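Home | Projects | Second Year | Staff | Contact

We use cookies to remember your settings. By carrying on you agree to this. OK

How a break-up travels: following one celebrity split through the gossip sites

Project report, Media and Popular Culture, year 2
Emese Pálfi

I'll admit I picked this topic because I was reading the stuff anyway. My flatmates and I had spent most of March arguing over whether the singer Symonenko and her racing driver boyfriend had really split up (I said yes, on day one, and I'd like that noted), and when Irén Bárány asked our seminar for project ideas I thought, well, why not use it?

So the plan was simple. I'd find every English-language story about the split that I could, put them in order, and see who got it from whom. I ended up with 235 stories, far more than I'd bargained for. Of those, 172 had no source of their own at all. They just pointed at another site, or said "reports claim", which is lovely and vague and saves everyone a phone call.

The whole thing goes back to one short piece on Greltiso, a gossip site I'd only ever looked at for the frocks. It quoted "a friend of the couple" saying they had been living apart since Christmas. Then Fleltadico ran it with a bigger headline, and by then the friend had become "friends". I went back over that bit twice, thinking I'd missed a second quote somewhere, but no, same words, just more people apparently saying them!

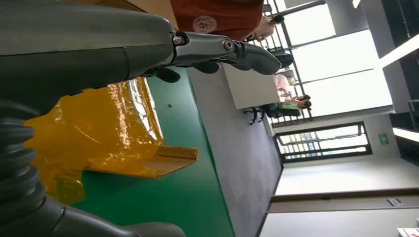
Fig. 1. Metal hand with dark fingertips.

After that I sorted the stories by what they added. Most added nothing, a few added old holiday photos, and a handful added a reason for the split. I counted four different reasons: his travelling, her tour, a row over a house, and somebody else (never named). The house one was my favourite, and it seems to have started as a reader's comment under the Fleltadico piece. A day later it was sitting in a proper article as something "insiders" had been saying for weeks.

Only two of the stories mentioned asking either of them for a comment. One got no answer. The other was in Trunesard, a weekly magazine, and got a single line from the singer's manager, who said she was busy recording and wished everybody a nice spring. Three sites then wrote that up as her "breaking her silence", which made me laugh out loud in the library.

What went wrong: I started saving pages too late, so for the first weekend I only have what was still online, and some headlines had clearly been changed by then. I also did all the sorting on my own, and Irén pointed out (quite rightly) that another person might have put some of the "adds a reason" stories in the "adds nothing" pile. If I did it again I'd rope in a flatmate and compare. I'd also keep screenshots of the comments, as half of the house row thread has since been deleted and I can't show it properly.

The full list of stories is in the spreadsheet I handed in with this. The tab called "bits" is just my notes, so please ignore it.

Handed in May 22, 2018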